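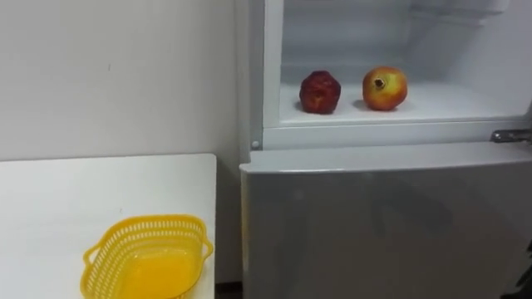

Shelf 2, basket 0, hand absent. Remember this row.

Writing a "done" check for a fridge-to-basket task

Your robot will tell you it has finished. Robots are optimists. What follows is how to write a small check that looks at the head camera and gives its own opinion, using the Brerura rules file. You need a working detector and a free afternoon, which will become two.

Step 1. Name the places before the things
Draw two regions: shelf and basket. Keep the shelf region inside the open compartment, and stop it short of the front lip or the hinge hardware will start getting scores. If the basket runs off the bottom of the view, let its region run off too. Do not shrink it to look tidy. I did that, and fruit near the front of the basket ceased to exist.

Step 2. Use one class
Call it fruit. My first version had separate labels for apple and pomegranate, and spent its days changing its mind between them. The planner needs to know where the round thing is. It can learn botany later.

Step 3. Write the rules

start: shelf = 2, basket = 0, hand = absent
busy: hand = present
done: shelf = 0, basket = 2, hand = absent
unknown: everything else

Put busy first in the evaluation order. The next step is the long version of why.

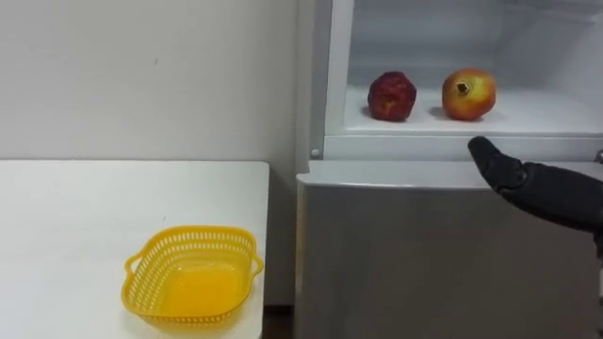
Shakuntala Chauhan
Perception software, Bivero

A black hand just under the right-hand fruit is a perfectly good view for us and a terrible one for a counter. Both fruits are in plain sight, so a rule that only counts will cheerfully report start. Move the fingers up a little and one fruit could be covered, and the same rule reports a theft.

Step 4. Freeze the counts while the hand is present
Set hold_counts to true. The last clean counts stay put until the hand has left, and then you recount. Don't ask the arm's joint angles whether it has left. Ask the camera, which is the one with the blocked view.

Step 5. Wait before you believe anything
Require 30 matching frames before the state changes. I tried 2. The log looked like a light switch being operated by a toddler — 600 transitions in a single run.

Step 6. Leave the door out of it
Door position belongs in its own rule. An empty compartment with the door open still counts as done here, and "please close the freezer" is a separate task with its own ways to fail.
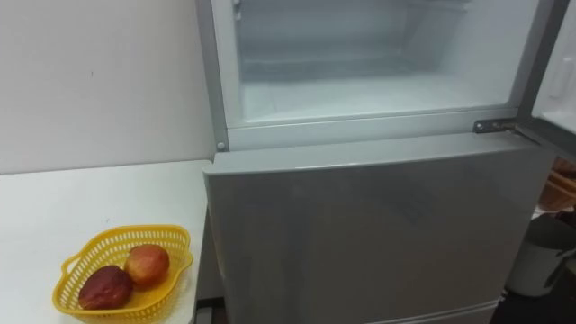 Karthik Jayawardena: Does done really need shelf = 0? I dropped it and kept basket = 2, and the check passed every run until I gave it three fruits to move. Then it declared victory with one left behind. I've put the line back. My hold_counts also never released, and it was a dark patch at the right side of the view scoring as a hand. Cropping the hand region to the fridge and table fixed it.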